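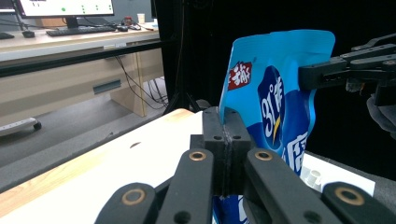 3.2 Small foods and the long evening shift

When we began the interviews in Wanatport, we had rather expected people to talk about dinner, and we had drawn up our questions with dinner in mind. What they wanted to talk about, very often and at some length, was what they ate between meals. Of the 23 dockside households that took part, 13 kept a drawer or shelf of packaged snacks that belonged to whoever was coming home late, and in most of those homes the rule had never been said out loud. Children seemed to know it anyway.

Foil bags of the general kind shown in Figure 1 came up again and again, partly for the plain reason that they are light and need no plate. One father of five told Hicham El Idrissi that he ate his on the bus so as not to wake the house by rummaging in the kitchen. Others saved them for Sunday, when the family sat together and the bag was opened in the middle of the table. Bennani and Nygård describe something close to this in their study of Brutside, although there the shared food was bread and the sharing was done at the door — a difference we come back to in Section 4.

We would be careful about reading too much into this. Our visits took place in December, when overtime at the port is at its heaviest, and nearly half of the late-shift workers had changed their hours in the weeks before we met them. Two households asked us to leave their shopping records out, which we have done, and the totals in Table 2 are lower as a result.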